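How to wash and dry old linen and cotton tablecloths

Posted Thu 10 August

In our family we have many tablecloths. Most came from my grandmother's house in Uvalberg, and others I bought at the Sunday market in Plunden. When I moved to Canada I washed the first one like I wash my jeans, and it came out grey and shorter on one side. Since then I follow the steps on this page.

What you need

A bathtub or a big sink
Mild liquid soap without bleach
Baking soda
Two bath towels, white or very light in colour
An iron with steam

Step 1. Check the cloth

Spread the cloth on a clean table in daylight. Look for thin places, small holes and stitches that are coming loose. If you find a hole, repair it before washing. Water makes the threads heavy and a small hole can become a long one in one evening.

Look also at the seams. Old big cloths were often sewn from two narrow pieces, and the thread in the middle can be weaker than the cloth. Pull very gently on both sides. If you see light between the stitches, sew over them by hand with cotton thread.

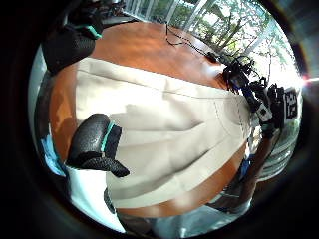

A cream cloth on the table, with the seam on the right side.

Step 2. Soak in cool water

Fill the bathtub with cool water, enough to cover the cloth. Put the cloth in without soap and leave it for one hour. The water may turn yellow or light brown. Change it and soak again until it stays nearly clear. With one of my Plunden cloths I needed four changes.

Step 3. Wash

Now use lukewarm water, two spoons of soap and half a cup of baking soda. Mix well before the cloth goes in. Press it down with flat hands and let it come up again. Do not rub or twist. For wine and coffee marks, put a little soap on the mark and wait 20 minutes.

I do not use bleach, also not on white linen. My neighbours in Zoston use it and their cloths are very white, but after a few years they tear at the folds.

Step 4. Rinse

Rinse three times at least. Soap that stays in the cloth becomes yellow when you iron it. When the water does not feel slippery any more, you can stop.

Step 5. Dry

Lay the cloth on a towel, roll both together and press. Do it again with the second towel. Then hang the cloth over a wide rail or over two lines – one thin line alone leaves a mark that is hard to remove. Coloured embroidery should dry in the shade.

Step 6. Iron while it is damp

Linen is much easier to iron before it is fully dry. Start from the wrong side, in the centre, and move to the edges. If the cloth has embroidery, put a towel under it so the pattern does not become flat. If it dried too much, spray it with water, fold it and wait ten minutes.

Storing

I roll my cloths on cardboard tubes from the Lunde fabric shop, where they give them away for free. If you must fold, change the place of the folds every few months. I do it in October, when I take out the winter blankets. Starch should wait until you want to use the cloth, as insects like it.

If your cloth has lace or silk parts, please do not follow this page. For those I go to a cleaner, and I ask the price first.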